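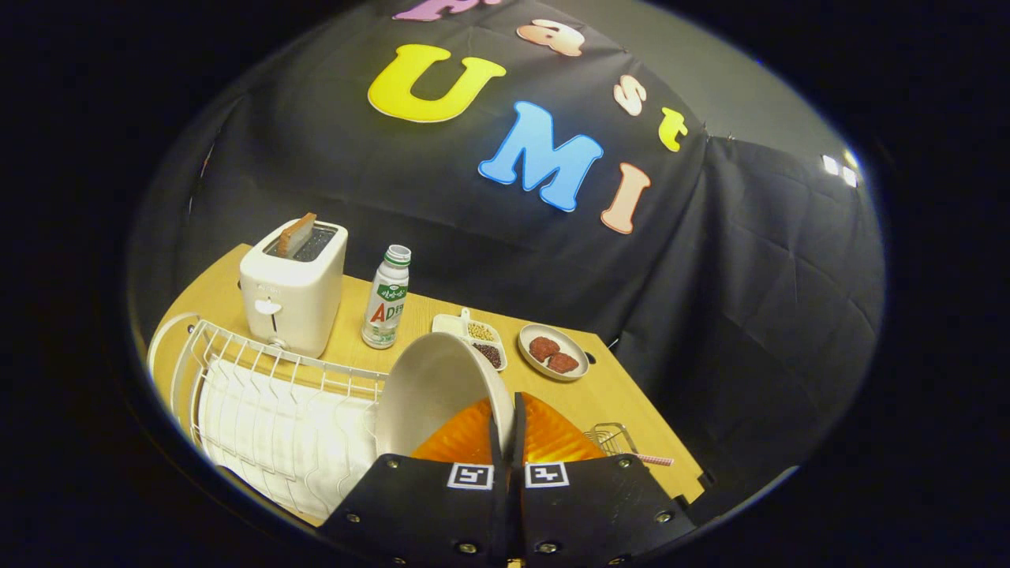 Kastcombe Wire Dish Rack, white

Home / Kitchen / Washing up and drying / Dish racks

The Kastcombe is a dish rack for people who wash up by hand and who have not much space to leave things drying. It is made of thin white wire, with a curved railing along the top and upright slots inside for the plates. You can stand it beside the sink, or on the kitchen table if the worktop is already full.

We have sold this rack from our shop in Murnport for several years, and it is still the one we use in our own staff kitchen. It is a simple product, but we think that a simple product should also be described properly, so please read the notes about size and loading before you order.

How it holds the plates

The plates stand on their edge in the slots, one behind the other. Because they do not lie flat, the water can run down and the air can pass between them. Dinner plates and side plates both fit. If you have plates with a wavy or raised rim, leave one slot free between them, otherwise the rims will touch and dry more slowly.

Very heavy stoneware plates are possible too, but put them in the middle of the rack and not all at one end. With the weight at one end the rack can slide a little when you pull out a plate.

Bowls and cups

Bowls are the difficult part of every dish rack, and this one is no exception. A shallow bowl can stand in the slots like a plate. A deep bowl is better placed on its side at the end of the row, with the opening turned away from the plates. For cups we recommend to put them upside down on a cloth next to the rack. There is a separate cup rail in the Kastcombe range, but it is sold out until August.

Size and details

Colour: white
Material: coated steel wire
Length: 47 cm
Depth: 40 cm with the drip tray fitted
Drip tray: sold separately, article 181
Assembly: none, the rack comes in one piece
Dishwasher: no

Please measure the place where the rack will stand. The measures above are for the outside of the wire. If you buy the drip tray, it needs a little free space at the front for the spout.

Care

Wipe the wires with a soft cloth and warm water with some washing-up liquid. Do not use steel wool or scouring powder, as they scratch the coating, and a scratched wire can begin to rust. In areas with hard water you will see white marks after some weeks. They come off with vinegar – one part vinegar to three parts water – and then rinse well.

The small feet are made by Viltex and can be pulled off for cleaning. Push them back firmly. Replacement feet are available in a bag of four and cost very little, so there is no need to throw away a rack with a missing foot.

On a wooden table

Many customers ask if the rack may stand on wood. Yes, but use the drip tray or a folded towel under it. Water which stays under the feet overnight can leave rings on an oiled or waxed table. On a small table which is used for breakfast also, place the rack at one end, and keep the toaster and other electrical things well away from wet dishes.

What customers write

"I bought it for my daughter's first flat and then I bought a second one for me. The plates stay where you put them. I would like it to have a place for knives and forks." – Shoshana Dunleavy

"Good rack, good price. The first one arrived with a bent wire and the shop exchanged it without any discussion. My largest pan does not fit but I did not expect it." – Lorcan Moynihan

About the cutlery: the Zulu cutlery cup hangs on the top wire and fits this rack. It has holes in the bottom and comes in white or grey. Please hang it on the outside, so that you do not lose slots for the plates.

Delivery and returns

Racks are packed in a flat carton with paper, without plastic. Orders received before noon leave our store the same working day. We do not send parcels on Sunday. You can return an unused rack in its carton, and for a damaged one we ask only for the order number and a short message.

Article number: 115
Spare parts: feet, drip tray
Goes with: Zulu cutlery cup, Kastcombe cup rail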